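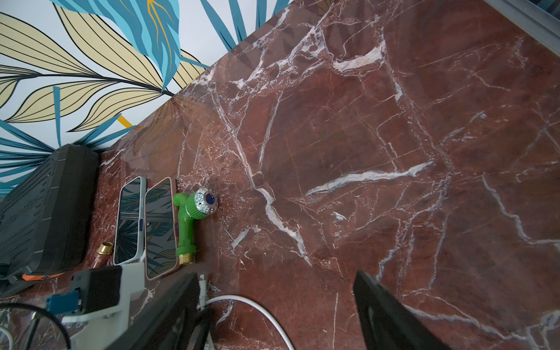

What is happening to my Skirno savings account?

Skirno Mutual is merging with Tipoki Bank. Your account will move to Tipoki on the transfer date set out in your letter, with the same balance and the same interest rate. You do not need to apply or sign anything.

Published 18th December
By Anahera Brunton, Member Communications

Will my account number change?

The account number stays the same. The branch code will change to a Tipoki code, and payments sent to the old code will be redirected until the end of August. Please give the new code to your employer and to anyone else who pays you regularly.
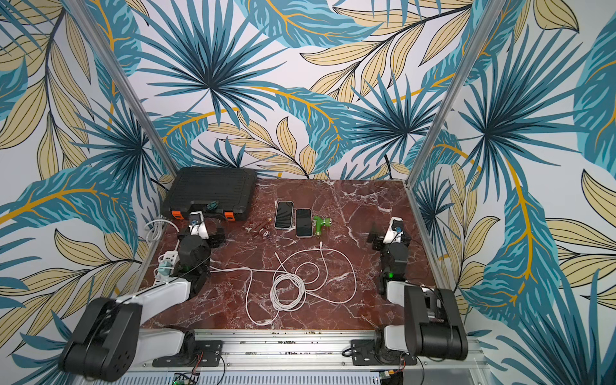

Direct debits and standing payments will be carried across automatically. Cheques drawn on Skirno chequebooks will be honoured until the same date, after which a Tipoki chequebook must be used.

We use cookies to remember your preferences. Accept | Manage settings

Is there a fee for closing my account instead?

No fee applies to everyday accounts. Term deposits closed before maturity are subject to the early withdrawal terms in your agreement. Members holding 500 or more shares in Skirno should read section 8 of the merger booklet before closing any account, as their entitlement may be affected. 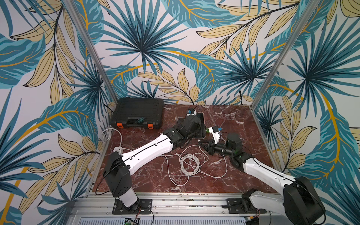

A closing request can be made at any branch or by post. Withdrawals over $2,000 in cash require one business day's notice – transfers to another bank do not.

Who approved the merger?

Members voted in favour at the special general meeting. The independent report was prepared by Husine Advisory and is available at branches on request.

Whom should I contact with a complaint?

Write to Kane Whitelaw, Member Relations, at the head office address printed on your statement. Please include your member number and a daytime telephone number.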